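Student clubs and activities > Advisors and sponsors

How do you get students to show up to a peer mentoring program after the first month?

Posted by fernhill_advisor, Jun 18, 2023

Hi everyone, I've been reading this board for a long while and finally have something to ask. I'm the faculty sponsor for a peer mentoring program at a middle-sized public high school (344 freshmen this past year, which was a big class for us). We pair juniors and seniors with ninth graders and they meet during the advisory period, every other week, in the library annex.

Our kickoff was wonderful! We had 47 pairs, pizza, a silly name game, the whole thing. By the second month we were down to maybe half the room, and in May there was a meeting with 3 freshmen and a whole row of mentors sitting there being very sweet about it. The mentors are great kids and they keep coming. It's the ninth graders who drift off, and when I ask them why, they shrug and say they forgot or they had a math retake.

I don't want to make it mandatory. We tried that a few years back with a study hall program and it went sour fast. But our assistant principal would like to see numbers before she gives us the annex again, and I can't blame her. Has anyone turned this around? Did you change the time, the activities, the pairings? I'd love to hear what worked and also what flopped.

bluebird_in_room_12

Oh, I feel this one. Our first year went just the same way and I took it very personally, which I'd tell you not to do.

What helped us most was giving up on one-to-one pairs. If a ninth grader's mentor was absent even once, that kid sat alone for half an hour feeling foolish, and you never saw them again. We went to small groups, two mentors with four or five freshmen, and kept those groups together all year. They start to notice when somebody's missing, and a text from another freshman does a lot more than an email from me ever did.

The other thing was the first ten minutes. We used to open with attendance and a reminder of the ground rules every single time (confidentiality, phones away, and so on), and my mentors finally told me, very kindly, that it felt like detention. Now the rules are on a poster and we start with food and a question of the day. The questions are mostly ridiculous. Last one I remember was whether cereal is soup, and they were still arguing about it in the hallway.

On the numbers for your AP, I'd bring her a short survey along with the sign-in sheets. Ask the freshmen whether they could name an older student they'd go to with a problem. Ours was impressed by that answer more than by attendance.

tk_parent_booster

just make it count for service hours. both sides. attendance fixed

old_gym_annex

I'd be a little careful with service hours for the freshmen. We did it and got plenty of bodies in chairs, but they came for the signature and left. For the mentors it works fine.

My suggestion is to give them something to do with their hands or somewhere to go. Talking in a circle is hard at fourteen! Ours picks from a list at the start of each semester, and the mentors run whatever gets the most votes. I keep a shared folder for each one so a new mentor can pick it up without starting from scratch. These are the ones that have lasted with us:

1. Schedule night. Upperclassmen help freshmen choose next year's classes before the counselors' forms are due. Biggest turnout of the year, every year.

2. Lahtinen cleanup. That's the park behind our school. Gloves, bags, donuts afterward.

3. Fidach project table. All the groups share one work period so the freshmen can meet kids outside their own group.
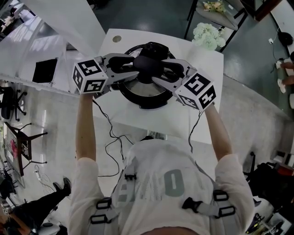
4. Weltex finals breakfast. A local business buys the bagels and the mentors serve. We put the next semester's sign-up right by the cream cheese.

5. Board game swap. Cheap, easy, good for rainy weeks.

If your annex is only open during advisory, the first and last ones fit in a single period. The cleanup needs an afternoon, permission slips, and at least one other adult, so start the paperwork early. And please do write back in the fall and let us know how it went, I'd really like to hear!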